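5.2 Failure Case: False Grasp Confirmation With an Open Gripper

The most serious fault recorded during the October trials was a false grasp confirmation. In this fault, the controller reported that an object was secured while the fingers were apart and nothing was held between them. The arm then carried out the transport and release motions as if the grasp had succeeded. The fault was first noted by the second author during a review of the placement logs, which listed completed deliveries to a tray that had received no part.

Over the full trial period, the Zisier cell attempted 2,031 grasps. The fault appeared in 10 of them. All 10 were logged as successful by the Stuser controller, and none triggered the recovery routine described in Section 3.4. A missed grasp that is detected costs the cell a few seconds. A missed grasp that is not detected passes an error to the next station, where the Yule press may close on an empty fixture or on a part left over from the previous cycle. For this reason the fault is treated here as a safety matter, although no injury or equipment damage took place.

The gripper has two opposed fingers, each ending in a dark plastic housing with a ribbed contact pad (Figure 7). Grasp confirmation depends on two signals: the current drawn by the finger drive and the contact reading at the fingertips. The original design called for both signals to agree before the arm was allowed to lift. The reference view in Figure 7 shows the gripper with its fingers apart and the space between the pads clear, which is the state the controller failed to recognize.
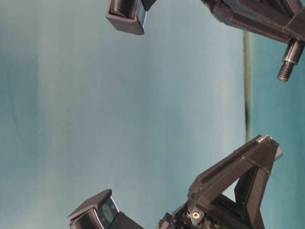

Figure 7. Gripper with fingers apart and no object held. The ribbed pads are visible on both fingertip housings; the finger linkage is at right.

Log data from the 10 events share a common pattern. In each case the previous grasp had ended normally, and the contact reading had been slow to return to its resting value. The controller sampled the reading at the start of the next closing motion, found it above the threshold, and stored it as valid contact. The drive current then rose briefly as the fingers began to move. The two signals therefore agreed, and the lift was allowed before the fingers had finished closing. When the lift command arrived, the closing motion was canceled and the fingers returned to their open position.

Two explanations for the slow return were considered. The first was mechanical: a pad that remains slightly compressed after release could continue to produce a contact reading. To test this, the pads were replaced and a block of 300 grasps was repeated with the same parts and the same program. The fault occurred 2 times in that block, so pad wear alone cannot account for it. The second explanation was that the software filter applied to the contact reading was too heavy for the cycle time in use. The filter had been tuned by Aksoy on the Edel test bench, where the pause between grasps was longer. When the cell was moved to production speed, the filter settings were carried over without review.

The second explanation is supported by the unfiltered readings, which were saved for the repeated block. In both fault events the unfiltered signal had returned to rest well before the next closing motion started, while the filtered signal had not. We conclude that the fault arose mainly in the filter and in the timing of the sample. We cannot rule out a smaller contribution from the pads, as the unfiltered data are not available for the earlier events.

Three changes were made. The contact reading is now cleared at release and must be seen at rest before a new closing motion can start. The lift command is blocked until the drive reports that the fingers have stopped moving. Finally, the measured finger opening is compared with the expected width of the part, and a mismatch stops the arm and calls the operator. The last check does not depend on the contact reading and would have caught each of the recorded events.

These changes have a cost. The added wait at release lengthens the cycle, and the width check cannot be used with soft parts whose width changes under load. For such parts the cell still relies on the two original signals, with the corrected timing. Türkmen has proposed a separate check based on arm load during the lift, but it was not ready for the trials reported in this paper. Until it has been tested, soft parts are run at reduced speed and with an operator present at the press.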